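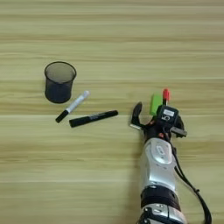
Rules for robots that share our rooms

At the Norno learning center, children can visit a room where a robot arm practices with normal desk things. The exercise on the table is called "Markers and Cup". It sounds easy for you, because your hand has done this many times. For a robot it is a real job, and every real job has rules.

Who makes the rules?

Some rules are called standards. A standard is a long text in which many experts write down what they agreed. It can say how fast a machine may move near people, or where the stop button must be. Other rules are smaller. The people who work in one room make them for that room only, and hang them on the wall. We call these small rules "good practice".

Rule 1: Clear the table first

Only the things for the exercise may lie on the table. For this job it means two markers and one mesh cup. Your juice, your phone and your sandwich stay on the shelf by the door.

Rule 2: Caps on

A marker must wear its cap before the robot works with it. An open marker makes lines on the table, and then somebody must clean. Look at the white marker. Can you find its black cap?

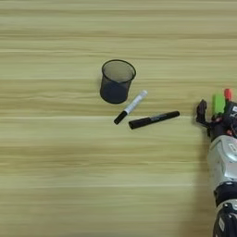

The cup, the two markers and the robot hand.

Rule 3: Hands stay behind the yellow line

In our room there is a yellow line on the floor. When the arm has power, visitors stand behind it – also when the arm is not moving. A robot that stands still can be waiting for its next command, and you cannot see this from outside.

Rule 4: Know where the stop button is

Before each exercise, one person says aloud, "I have the stop button." This person does no other work. If something looks wrong, he or she presses first and asks later. Nobody is angry about a stop that was not needed.

Rule 5: Write it down

After each try, the team writes in the logbook what happened. Did the marker go into the cup? Did it fall? Bad tries must be written also. The logbook of the Ziver project has 473 tries in it now, and it is allowed to have 2,000 before the team begins a new one.

Try it at home

Take an empty cup and two markers with caps. Ask a friend to be the robot. The friend closes the eyes and moves only when you give a command, for example "hand left" or "close fingers". If you say "stop", the friend must stop at once. Write down each try, then change places.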